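Nneka Idahosa has been buying and selling second-hand DVDs for most of her adult life. She works from two rooms above a bakery in Clondcombe, and in February she took on the largest lot she has ever handled, a collection of 600 discs from a man who was moving abroad.

"He wanted it gone in one go," she says. "I looked at the list and most of it was things I knew would sell, so I said yes on the phone."

219 Shares

She did not split the lot at first. It went up as a single sale, collection only, and had plenty of watchers but no offers.

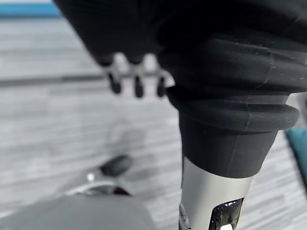 "People like the look of a big lot, but they don't want to drive for it. They ask if you'll take out the ten they're after." She gave it a month and then began sorting the discs into smaller bundles by type — westerns, box sets, children's films, foreign titles with English subtitles.

The subtitled films went first. Irén Simon, who runs a small online shop called Prallora, took nearly all of them. She says she had been looking for stock like that for some time.

"A lot of those titles never came out again," Simon says. "If the case is cracked I can change the case. If the inlay is missing I don't bother. My customers want it complete."

Idahosa checks each disc under a desk lamp and plays the ones with marks. Anything that skips is sold as faulty or kept for its case. She charges postage at cost and won't send box sets without a double layer of card.

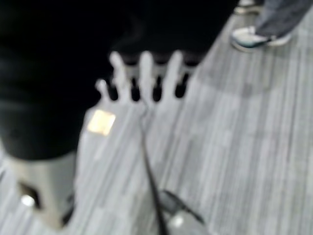 What sells and what doesn't

Sealed copies still bring the best prices, though she is wary of them. "Some have been resealed. I look at the fold on the back, and if I'm not sure I list it as opened."

Comedies are slow. So are early television series, unless the whole run is there. Blu-rays do better, and she had some 200 of them in the lot. The dearest single item was a boxed set that made £29.

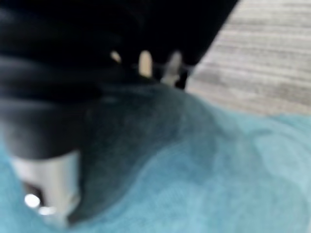 Close-up, Clondcombe, 2024-06-30

She still has three crates left, mostly thrillers, and will sell them together to anyone who can collect.

14 Comments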